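July, shop notes, kayak bench

Started 7:40. Two jobs: the leaking drive well on the Penilside hull, and line tests for the bay trip.

Drive well first. Filled the hull with 11 gallons through the front hatch and left it on the stands. Drip came at the rear left corner of the well, same place as last time. The old bead of sealant had let go from the plastic for the length of a finger. Scraped it out, wiped with alcohol, flamed the surface lightly and laid new sealant. It needs a full day. Do not put the pedal drive back in before then, even to check the fit.

The rudder line on the same boat is frayed where it leaves the tube. Cut back and retied with a double overhand. There is enough left to do this once more, then it wants new line all the way through.

Line tests. Used the Bitasel braid, 20 lb, on the small Akbari reel, and tied to a 20 lb fluoro leader. FG knot held best. Double uni broke early on three pulls out of five, always at the leader side. My uni knots were tied fast and I would not blame the line. Spool took 200 yards with a little room at the lip. The drag is sticky at the low end. Took the washers out, cleaned them, put grease back on. Better, still a small jump at startup.
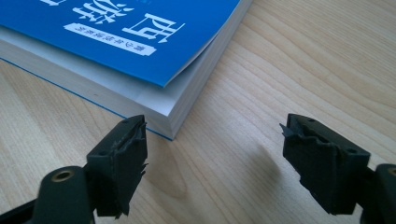
Yuzuki Iwasaki thinks the jump is in the spring stack and has nothing to do with the washers, and that I should swap two of the cupped ones around so they face each other before ordering parts. She had the same thing on a bigger Akbari and lost a good striper at the boat over it. She also wants the leader up to 30 for the rocks on the north side, and says the FG will still go through the guides at that size.

Swapped the springs after lunch. Startup is smoother at light settings. At heavy settings I can't tell any difference. Will leave it like this for the trip and see.

Live well pump: the Zekoteo unit ran 47 minutes on the old battery and quit. Battery read low before I started, so that number means little. Charge overnight and run it again. The intake screen was packed with eelgrass, cleaned it. Someone should cut a spare screen, the mesh is in the second drawer.

To get before the trip:
30 lb leader, one spool
rudder line
heat shrink for the pump leads
bigger hooks for live bunker, the ones in the box are rusted at the eye

Tide at the ramp turns late in the morning, so the plan is to launch at 5:30 and fish the rock edge on the outgoing. If the wind is up from the southwest we stay inside the point.

Sealant tacky at 4:15. Left the hull on the stands, hatch open.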